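Cindside Community Kitchen
Progress report to the Urow Fund, November

It has been a cracking autumn and I'm glad to be writing this one. When we last reported, the Cindside kitchen had a leaking sink and a waiting list for the Thursday-style suppers we hadn't yet started. We are now serving twice a week, the sink is fixed, and the waiting list is down to 11 households.

Meals
We served 713 meals this quarter, against the 600-odd we put in the bid. Soup and bread still go fastest, though Safta Dobre's bean stew has built up quite a following (people ring up to ask if it's on!). We've started sending portions home in tubs for anyone who can't get out, and Dorin Căpraru does the round on his bike.

Cooking classes
The beginners' course filled in two days. Over 80 people have now come to at least one class, and 43 finished all six sessions and took home a knife, a chopping board and the recipe folder. Bahman Tehrani ran the rice evenings and we could have sold those out twice, if we charged for them. Several of the learners are now cooking on supper nights, and their lentil pie has gone straight on to the regular menu.

Fruit and veg
Surplus from the Terix market has been better than we dared hope, with a lot of citrus and squash. We lost two crates of pears in the warm spell and have moved deliveries to the morning. Cosmin Stanciu has also got us a row of herb pots from the allotments, mostly parsley and thyme.

Money
Spending is on track. Gas came in higher than planned and equipment lower, and with your agreement we'd like to move the difference across. The new fridge is ordered and still within the original quote.

Next quarter
The big one is the Crăciun dinner, which we're planning for two sittings. After that we want to add a class for teenagers, and we're looking for a second oven.

Valentin Bălan
Kitchen coordinator, Cindside
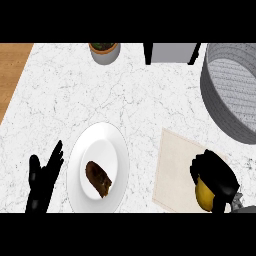 Fruit held above a marble worktop with a potted plant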